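Ticket 2207 – Sorting cell, orange caps, bin count won't agree
Status: open, waiting on vendor
Raised by: Hyun-seo Wi
Assigned to: Benedikt Kälin (Nyamweya support)
Affects: Pelport sorting cell model, cell software, day shift rota

Opened 08.40, H. Wi

The simulated cell says it has finished a batch when there are still orange parts to move. I ran the Pelport model from the start with mixed grey and orange cylinders in the round feeder. The job is simple enough: orange ones go in the blue bin, grey ones stay in the feeder. It reports "batch complete" too early, and the total on the summary page is higher than what I get going through the run by hand.

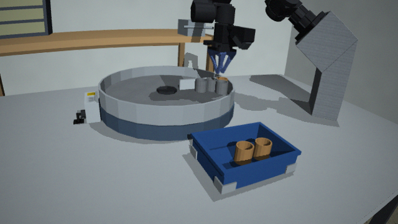

Dorkby Site – Packing and Kitting Department

I would like this sorted before anybody talks about rotas again. The plan we were shown in July takes two people off the kitting bench on the strength of 1,265 picks an hour, and that number comes out of this same model. If the model can't keep its own tally I don't see why we should plan a shift around it.

Steps tried so far:
Restarted the cell software. Same.
Cleared the counter and reloaded the part list. Same.
Ran at half speed. Early finish went away, total still wrong.

09.55, B. Kälin

Thanks Hyun-seo. Could you check the settle time in the feeder settings? The default is 700 ms. If it has been set lower, the vision step can read the feeder before the parts have stopped and log a pick twice. Please also send the layout you are using, as we changed the arm mount position in the last release.

10.30, H. Wi

Settle time was 700. I haven't touched it. Layout is the one your installer left us, with the feeder in the middle of the table and the bin next to it.

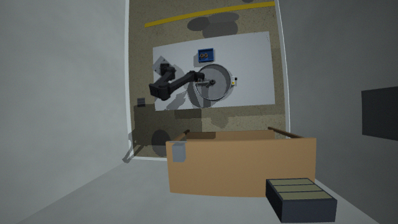

I put the settle time up and ran it again. The total came right on the first batch and was out by one on the second. So it helps, but I wouldn't call it a fix. It also slows the whole thing down, and I'd like somebody to tell me what 1,265 turns into with the longer wait. My guess is that it lands fairly close to what the bench does now by hand.

11.15, B. Kälin

Understood. The pick rate in the proposal was for a single part type with default settings. Mixed parts will be slower. Please send a view of the feeder with both colours in it, and I will look at whether one part could be hiding another from the detector.

11.50, H. Wi 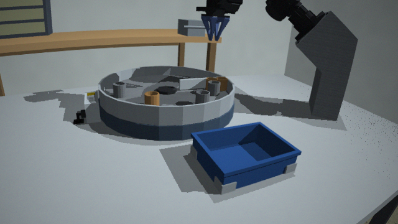

Attachment 3: feeder with grey and orange cylinders, one orange partly behind a grey at the back right.

"Single part type" was not in the version of the proposal we got. We have never run a single part type at Dorkby. The Flestivent order alone has 9.

I tried moving the parts apart by hand in the model before starting. It finished properly that time. On the real line that would mean a person standing at the feeder spreading parts out, and that is one of the two jobs the plan says will go.

13.20, B. Kälin

I think hidden parts explain the early finish. The double count looks like a separate fault: if a grip is retried, both tries may be logged. I have passed that to the developers. As a workaround, turn off automatic retry under Gripper, Advanced.

14.05, H. Wi

Retry is off now. 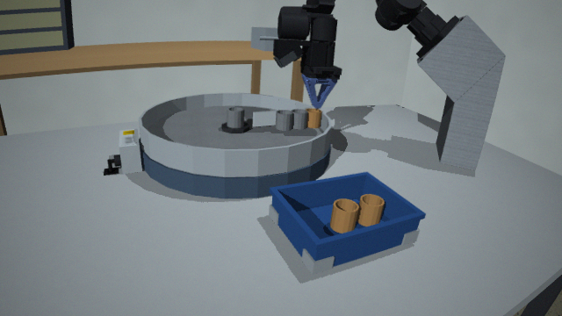
Three batches, totals all correct. One batch stopped and asked for an operator, and it sat there until I clicked it through. Fine in a model – less fine at six in the morning with one person covering the whole room.

Please keep this open. I need from you:
Pick rate for mixed parts, retry off, longer settle time.
How often it stops for an operator at those settings.
A date for the logging fix.

I have sent the log to our shift lead and asked for the rota change to be held until we have those figures in writing.

14.40, B. Kälin

Logging fix is under review, no date yet. I have asked for a mixed-part run on our side and will post the rate when I have it. Leaving ticket open.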